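Meltlow Wool and Delicates Wash, Unscented 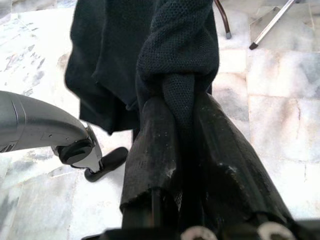

Meltlow is a liquid wash for wool, cashmere, silk and fine knits. It is sold in a 40-wash bottle and a 100-wash refill pouch. The formula is the same in both. It contains no bleach, no optical brighteners and no added fragrance, and it can be used by hand or in a machine with a wool cycle.

Most regular detergents are made for cotton and contain enzymes that break down protein stains. Wool and silk are protein fibers, so repeated washing with those products can leave them thin and rough. Meltlow is enzyme free and close to neutral in pH.

Sizes in stock
Bottle, 40 washes
Refill pouch, 100 washes
Travel sachets, pack of 2

Hand washing
Fill a basin with cool water and add one capful. Swirl to mix before the garment goes in. Turn the garment inside out, push it under and leave it for ten minutes. Press the water through it with flat hands. Do not rub or scrub, especially at the underarms and cuffs, where felting usually starts. Rinse in water of the same temperature.

Machine washing
Use the wool or hand wash program and a spin speed no higher than the care label allows. Put one capful in the detergent drawer. Leave out fabric softener. Small knits should go in a mesh bag.

Drying
Roll the garment in a dry towel and press along the roll. Wringing a wet sweater by hand pulls the stitches out of line, and the ribbing may not go back. Lay it flat, ease it to shape and keep it away from radiators. A heavy knit can take 2 days in a cool room.

Dark colors
Black, navy and deep green knits often release some dye in the first few washes. Wash them alone until the rinse water is clear. Meltlow does not contain a color restorer and will not bring back black that has already faded. For that, see Musent Dye Bath on the Laundry Care page.

Not suitable for
Leather, suede, down jackets with a waterproof coating, or anything marked dry clean only.

Bottle and pouch
The bottle is made from 70 percent recycled plastic. The cap doubles as the measure and has a line inside for half loads. Rinse the pouch before putting it out for collection, and check whether your local program accepts soft plastics.

Shipping
Orders are packed at the Tasus warehouse. Pouches and bottles ship by ground only. Opened bottles cannot be returned.

Related items
Pawlak mesh drying rack, folding
Pawlak sweater comb
Musent cedar blocks

Page updated Nov 4, 2024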